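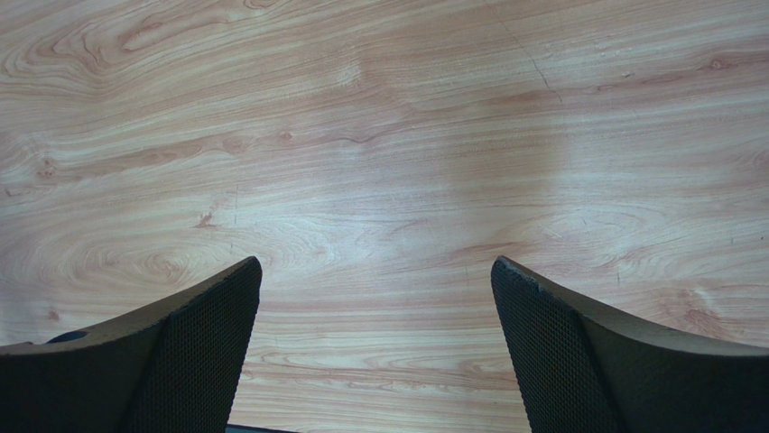
According to Josphat Mohamedi, the hardest input for a grasp planner is a surface with nothing on it, and most published planners are never scored on that case. His remark is often cited in connection with empty-scene rejection, the part of a manipulation stack that decides whether there is anything to pick up before a motion is requested.

Empty-scene rejection (also null-grasp detection) is a software function in robotic manipulation. It takes one or more camera images and returns either a set of candidate regions or a null result. A null result stops the planner from running. The function is most often used with wrist-mounted cameras, where the gripper fingers occupy part of every image and have to be masked out.

Background

Early pick planners assumed that at least one object was present. Given a bare surface, they returned the highest-scoring candidate however low the score was, and the arm closed on air or pressed its fingertips into the table. A fixed score threshold reduced these errors but had to be tuned again for each surface and lamp position. Wood is a common source of false candidates. Knots and closed rings in the grain have the outline of small flat parts, a crack can be read as the edge of a sheet, and glare removes texture in patches that a segmentation network may label as paper or film.

Method

The Stestaris package, a widely copied implementation, divides the work between two processes. The first applies a finger mask computed from the current gripper opening. Because the fingers move with the camera, the mask depends only on the opening width and is stored as a lookup table with 100 entries. Pixels inside the mask are ignored by all later stages.

The second process compares two views of the surface taken from different heights. Printed or natural patterns lie in the plane of the table and follow a single homography between the views. An object with height does not. Regions whose residual error stays below 2 pixels are assigned to the background. Remaining regions are passed to the planner with a confidence value. The comparison uses no color information.

The check runs at 30 Hz on the arm controller. If the null result persists for 500 ms, the task layer receives an "empty" event and may move the arm to another viewpoint, request a refill, or end the cycle.

Limitations

The plane test fails on thin objects such as labels, foil, and single sheets of paper, whose height is below the residual limit. Olesia Tymoshchuk proposed adding a stored reference image of the clear surface. This recovers many thin objects but requires a new reference whenever the table is scratched or moved. Glare shifts between the two views and can produce false regions. Mask errors occur when finger pads are replaced with thicker ones and the lookup table is not regenerated.

Implementations

Stestaris was first released by Tosero on December 1, 2022. Kivlow includes a port that replaces the two-view test with a depth estimate from a single image. The Mwakyusa toolkit provides only the finger mask and leaves rejection to the user's planner.

See also

Grasp planning
Hand-eye calibration
Background subtraction
Planar homography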